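ok so a few of you asked what I'm doing for my skin these days and it doesn't fit in one post, so here goes, a little thread

1/ I was a twelve-products person. Toner, second toner, essence, the works. By April my cheeks were stinging every time I washed my face and I kept buying MORE stuff to calm them down.

2/ Finally booked in with Olga Domínguez at the little skin place in Canstead. She looked at my list for maybe ten seconds and crossed out nearly all of it. I got to keep 2 things. Two!!

3/ The keepers were a plain gel cleanser (evenings only, just water in the morning) and the Prevell barrier cream. No scent, feels a bit like cold butter, comes in a tub that's annoying to open with wet hands.

4/ First week was boring and kind of itchy. I missed my serums. I stood in the bathroom at 11 pm with nothing to put on and felt weirdly sad about it, lol
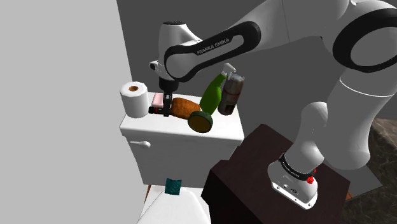

BATHROOM SHELF DIARIES

5/ Second week, the stinging stopped. Still had the red patch by my nose, but I could smile without my face feeling tight – that was the big one for me.

6/ Then I got cocky and tried the Siriwan night oil my cousin swears by. Woke up with bumps all along my jaw. Smells amazing, so it's living on my elbows now.

7/ Sunscreen! I'm using the Gatonholm one, the 50. It goes on white and you have to give it a few minutes before you panic. Don't rub and rub like I did, it just rolls up into little crumbs.

8/ Joaquín Lagos asked in the replies about money, so I dug out my receipts. I spent $203 on face stuff in the three months before the appointment. Since then, $115, and that's with the visit included (and the oil, ugh)

9/ Things I haven't sorted out yet: my chin, dry patches on my eyelids, and whether I can go back to a vitamin C. Olga says wait until the redness has been gone a full month. I'm on day nine and already browsing.

10/ Not a skin pro, obviously, just a person with a cranky face. If yours is burning, go see someone before you buy another bottle. And if you've got a sunscreen that works under makeup – please, drop the name, I'm all ears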